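Section 4: Oiling your worktop for the first time

Right, you've got the Velen top screwed down and you're itching to use it. Please don't put a mug on it yet! I did exactly that with my first one and I still have the ring. The wood arrives sanded but thirsty, and it wants two thin coats of Ornex hard oil before it meets tea, glue or anything else you like to spill.

You will need one tin of Ornex (the small one does a top this size with plenty over), some clean cotton rags, a fine sanding pad and a window you can open.

1. Wipe the whole top with a barely damp cloth and leave it for 8 hours. The grain will lift a bit and feel furry.

2. Rub it down with the fine pad, always along the grain. Go lightly. You're only knocking the fuzz off.

3. Get every scrap of dust off. I hoover first and then go over it with a dry rag, and then I usually find more and do it again.

4. Stir the oil. Stir, don't shake – you'll get bubbles, and they dry into little craters.

5. Pour out a puddle no bigger than a jam jar lid and spread it with a rag until the surface looks evenly damp. Then another puddle, and so on to the far end.

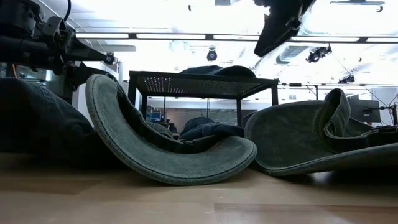
Fig. 4.1 Light wooden tabletop with fabric on it.

6. Wait 27 minutes, then wipe off everything that hasn't soaked in. Yes, it's an oddly exact number; it's the one on my kitchen timer that has never let me down. Much longer and the oil goes tacky, and then you're there all evening.

7. Leave it overnight and repeat steps 4 to 6. Use less oil the second time, as the wood won't drink nearly as much.

CAUTION: Oily rags can catch fire by themselves if you scrunch them up and leave them in a heap. Lay them out flat outdoors until they're stiff, or soak them in a bucket of water before they go in the bin. I'm not fussy about much in this guide, but I am about this.

Note: If you bought the pre-finished top (part number 928, look on the underside), skip this whole section and go and have that mug of tea.

Looking after it

The oil feels dry the next day but goes on hardening for ages. For the first fortnight I keep heavy things off mine, and I lift things instead of dragging them. Anything with feet needs a bit of extra thought,

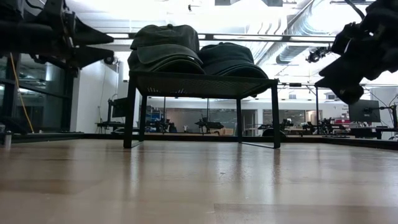
as the weight all lands on a few small spots and a fresh finish dents more easily than you'd expect. Felt pads sort it out. The cheap stick-on kind are fine, but check them every so often, as they pick up grit and then you've made yourself a tiny sheet of sandpaper.

For everyday cleaning, use warm water with a drop of washing-up liquid and dry it straight after. No bleach, no scouring powder, and none of those spray polishes that smell of lemons. They leave a film and the next coat of oil won't take.

I give mine a fresh coat every April, when it's mild enough to have the windows open.

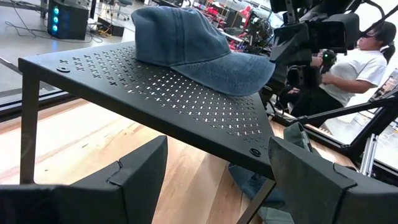
Vasiliki Konstantinidis writes: I followed this to the letter and still ended up with a sticky patch at one end, roughly the size of a dinner plate. Do I have to sand the lot back and start again?

No, you don't. Put a little fresh oil on the sticky bit, leave it for a few minutes to soften what's there, then rub hard with a clean rag until it stops dragging. Let it dry overnight before you decide whether it needs a second go.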